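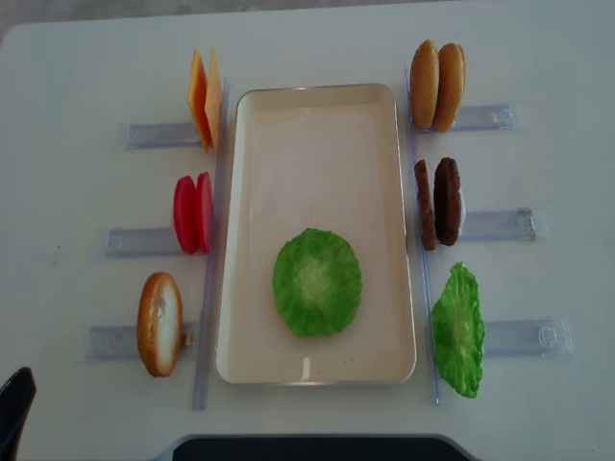

**Clirau assembly bench, $1159**

Worer sells the Clirau as a helper for the sandwich line. Our Jurnton kitchen tried it on toy food in February, and the crew has doubts. Filling the holders is still a person's job – the brochure skips that part.
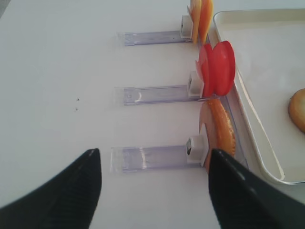

Spare holders come in sets of 3 at $24. Ask Ng, the reseller, who handles refills at lunch before you cut anybody's hours.

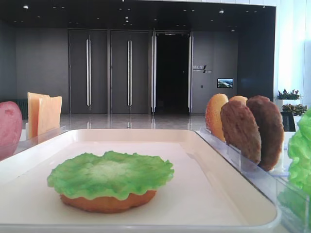
*Toy lettuce on a bottom bun, with more pieces in the clear racks.*

Setup visit: $335, training not included.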